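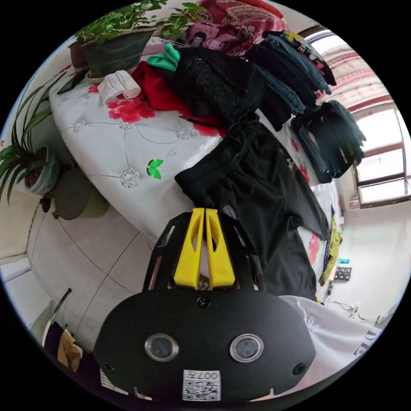

Chapter 9
When the Fingers Lie: Faults in Handheld Grippers

Pick up a pair of trousers by the waistband. You did it without a thought, and your fingertips told you how much cloth you had hold of. A gripper gets that same news from far fewer clues, and this chapter is about what happens when one of those clues is wrong. I love this topic. A good fault teaches you more about a machine than a month of smooth running!

Our main case comes from Vollgate, where Marisol Trujillo and Kusum Nautiyal were checking 3,321 recorded grasps of household clothing. In October they noticed that the right-hand gripper kept reporting "closed" while its fingers still had a gap between them. Thin cotton came through fine. Denim did not -- a folded hem held the fingers apart, the log said they had met, and every program trained on that log learned to squeeze too little. 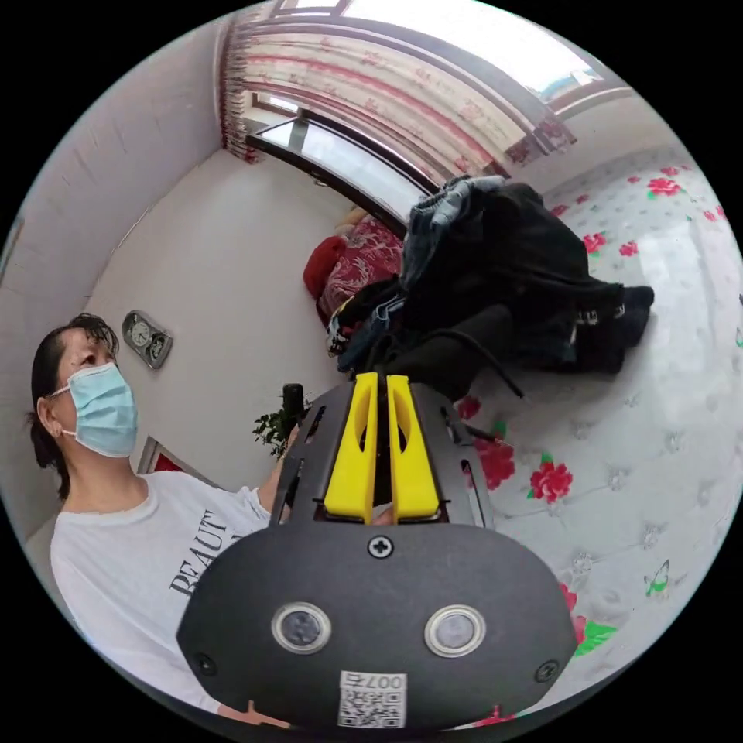 The cause was a zero point that had slipped by 2 millimeters. It took them 14 days to find it, mostly spent looking at the software. Section 9.2 follows their search step by step, wrong turns included, and you will get to make a few of those turns yourself.

A slipped zero is a safety matter too. A gripper that thinks it is shut may keep pushing, and a person's hand is often close by. Before you start, read the pinch-point rules in Section 9.1 and find the stop control on your own unit.

Words to know: zero point, drift, false close, pinch point, hard stop

Warm-up: Close your gripper on a single sheet of paper, then on a folded sock. Write down both readings and keep them -- we'll need them in Section 9.3.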